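Project Steso, final report
Section 4: Recording the demonstrations

Our proposal said we would teach the arm to move a bread roll from a green tray into a clear lidded container by copying human demonstrations. It also said the demonstrations would be the easy part. I wrote that sentence and would like it back.

Each demonstration is done with two hand-held grippers, one per hand, so that the learned motion has a chance of fitting the arms later. We planned 600 recordings. Ayanda and I split them into 11 sessions and agreed to throw away any take with a dropped roll or a fumbled lid. I am not convinced we were strict enough, and the discard log has gaps in it. 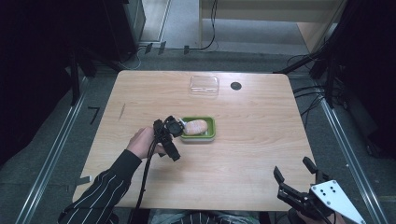

Branislav Polák objected at the June review that one table, one tray and one kind of roll would teach the arm our table and very little else. Adding more takes of the same thing, in his view, would only make the numbers look better.

I think he is mostly right. We did shift the tray between takes — never by much, and always to places that were comfortable to reach. The container stayed near the far edge. When Vlasta Machala tried the task without reading our instructions, she went for the roll from the other side, a grasp we had hardly any recordings of.

Section 5 gives the success rates. Please read them as results for this setup only. Eun-ji wants to claim the method works for "soft food items" — I have left that phrase out until we try a second item.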